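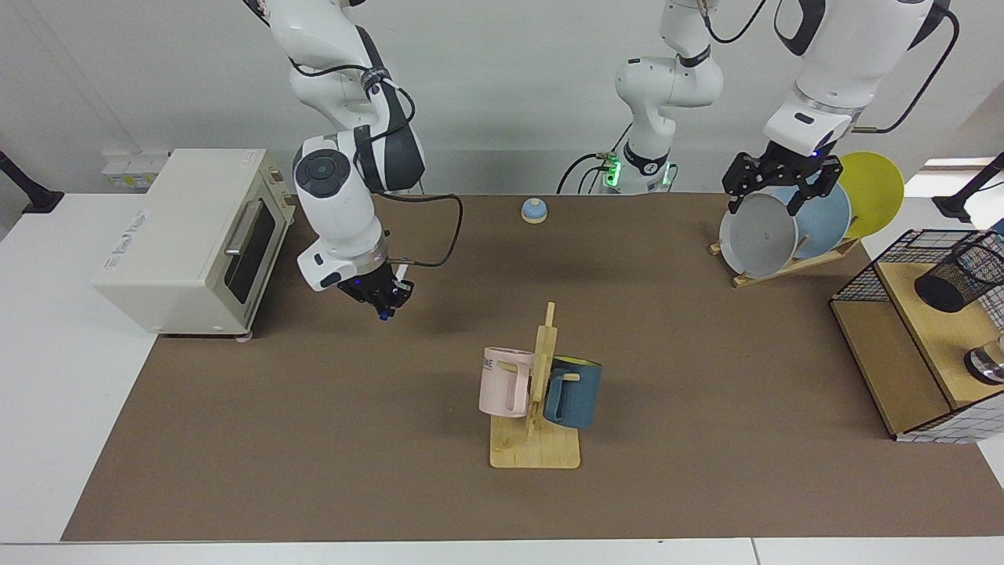 Gray plate in the dish rack, toaster oven off to the left.

From: Shewit Birhane
To: kitchen-reuse list
Subject: Re: [kitchen-reuse] toaster oven vs big oven for small batches, and the rack question

Sorry for the slow answer, been a week. Quick replies in between, then the stuff I wanted to ask.

> On a morning in January, Jimby wrote:
>
> Hi all. Gas bill came and I nearly fell over. We are two people
> and we heat the whole big oven for one tray of potatoes. Thinking
> of getting a toaster oven and just using that until spring.
> Questions: (1) does it really do bread, or only toast and leftovers,
> (2) where do you all PUT the thing, we have one counter and the
> dish rack lives on it, (3) do I need special pans.
>
> Also if anyone still has the long list of temperatures that went
> round last year please resend, I lost it with my old laptop.
>
> Jimby

(1) Yes it does bread. Small loaf, not a sandwich loaf. I do a round one, 578 grams of dough before it goes in, that's the most mine takes without the top touching the element. Went over that once and scraped black off the crust for ten minutes. Flat breads are easier. Rolls are easiest. Turn the pan halfway, the back runs hotter than the door side in every one I've owned. Foil loosely on top for the last third if it's getting dark too fast, but keep the foil well off the elements.

Don't trust the dial. Get a cheap oven thermometer and hang it in the middle. Mine says 400 and means 375 on a good day. Once you know the difference you just live with it.

(2) The counter thing. We went back and forth on this for months. What I'd say is give it room on both sides and at the back, whatever the booklet says and then a bit more. Sides get properly hot. Nothing plastic near it, no bread bags, no paper towels. The dish rack can stay on the same counter if there's a good gap between, but put the rack nearest the sink, otherwise you drip all the way across. And don't put it on top of the fridge. My cousin did, lifting a hot tray down from over your head is a bad time.

If you truly only have the one counter, a rolling cart works. Has to be a solid one with locking wheels. Plug straight into the wall, no extension cord, no power strip. I'll be boring about that one every time it comes up.

(3) Quarter sheet pan, and measure the inside first with the door shut. Everybody buys the pan and then finds the door won't close. Take off a half inch each side so air gets round. Cast iron is fine if it fits but takes forever to heat up. Glass I don't use in there, too close to the elements for my liking and most of the glass makers say not to anyway.

The temperature list: I have a copy, I think it's the older one, before Fikre fixed the fish section. Fikre if you're reading could you send the corrected one? I don't want to pass round the wrong numbers again.

Now mine. Wooden dish racks. I like them, quiet, don't scratch anything, but the last one went black along the bottom rails where the water sits. Scrubbed with vinegar, came back. Baking soda, came back. Sanded it down and oiled it with plain mineral oil and so far so good, but is that going to last or am I kiding myself? Does anyone stand theirs up on end overnight to dry? Someone (Clevaso?) said they put it out in the sun one afternoon a week. Not much use to me till May.

Also plates. Do you all face them one way? I've started leaving every second slot open and they dry much faster, but then I run out of slots by dinner and have to towel dry the rest, so what was the point.

One more and then I have to run. Jornberg asked a while back whether it's worth descaling the kettle if you have soft water. Yes but hardly ever, I do it twice a year. Citric acid, a spoonful, boil, sit 13 minutes or whatever, rinse twice. Smells less than vinegar.

Will try to type up the roll recipe tonight if the kids go down on time. It's the one with potato water in it, for those who asked. If I forget, nag me.

Shewit

PS Jimby, check the secondhand places before buying new. People give these up when they move. Look at the door hinge and the crumb tray, if the tray is missing walk away, you'll never find a replacment that fits.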